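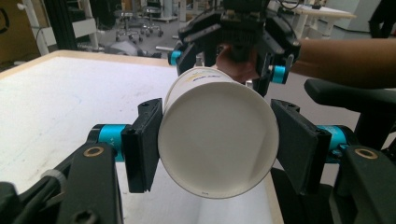 Visit to the Alovia handling workshop, Festton

Purpose of the visit

Members of the Tudetti working group on domestic and shop-floor automation visited the Alovia workshop in March. The group wished to establish which everyday chores can at present be handed to a machine, and which should remain with staff for the time being. The party numbered 11 and was received at 9.30 a.m.

Paper cups

The morning was given over to light tableware. A paper cup is a demanding object for a gripper. It weighs very little, its wall gives way under modest pressure and its sides taper, so that a grip which holds near the rim may slip nearer the base. Work with hand-held grippers allows a person to guide the fingers directly, and two of them can be brought to one cup, with one at the base and the other at the open end. Our hosts regard the passing of an object between two grippers as a chore in its own right. Members who tried the tools found them heavier than expected and slow to master.

Unaided trials

After the break the group watched a fixed machine clear cups from a counter without human guidance. Of 36 attempts, nearly 12 had to be stopped or repeated, the exact number depending on how a partial grasp is scored. Crushed rims were the most frequent fault. Stacking used cups was not attempted, and our hosts do not expect to offer it this year.

Shop-floor duties

Van Loon, which supplies canteen fittings, gave a short account of its own trial. Sorting clean trays of a single size has gone well. Wiping down, emptying bins and dealing with spilt drinks are still done by hand, and the firm has no plans to change this.

Findings

The group takes the view that machines are ready for narrow, repeated tasks in a tidy setting. General clearing of tables, at home or in a canteen, is still beyond them. Members were also concerned by the time needed to reset equipment after a fault, on which no figures were available.

A request for those figures has been sent to Alovia. The four members who were unable to attend may obtain the hand-outs from the Tudetti office.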